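Flamville Support Portal
My tickets > Recording and data > Closed

Subject: Training examples rejected at upload, message "scene changed"
Product: Ista recorder, with Noh training package
Site: Fedau workshop, cell 7
Opened: August 20, 2025
Priority: Normal
Status: Closed by customer

Description of the problem

We are gathering examples for a learning system with one arm in front of a pegboard. An operator guides the arm, Ista records, and in the evening we upload the examples to Noh. The set must have 900 examples before we can start the training. Since the last update, Noh refuses a part of each upload with the message "scene changed". We did not move the camera and we did not move the board. I attach three pictures from the recordings.

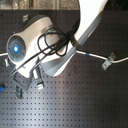
The message does not say which part of the scene has changed, and this is our main difficulty. In the last upload 14 examples were refused, and they did not come one after another. I first suspected the lamps, so I compared the refused examples with the accepted ones. The light has the same strength in all of them. There is a pale diagonal reflection on the lower part of the pegboard, and I would like to know if the check is sensitive to such a thing. If yes, we can cover the board with a matt sheet, but then all the earlier examples will look different from the new ones.

What we have tried

1. Restarted Ista and recorded 12 short examples with no object. All were accepted.

2. Cleaned the lens and repeated the same test. No difference.

3. Looked at the cables on the arm. They hang in loose loops over the joint housing, and they may lie differently from one example to the next. 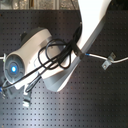
4. Set the reference image again from a new recording. After this, fewer examples were refused, but the message did not disappear.

Reply from support

Thank you for the clear report. The check compares the first image of each example with the reference image. Please draw a mask over the arm and its cables in the scene settings, then upload the refused examples again. You do not need to record them again. The reflection should not be a problem if it is also present in the reference image.

Customer update

I drew the mask as you wrote. I kept the right side of the board outside the mask, so the check still has some fixed points to compare.

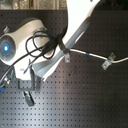 Attachment 3: arm, cables and the thin cable clipped to the pegboard.

With the mask, all the refused examples were accepted. Our old mask from January was lost in the update, and I did not notice it. Could you please add to the message the name of the region which has changed? You may close the ticket.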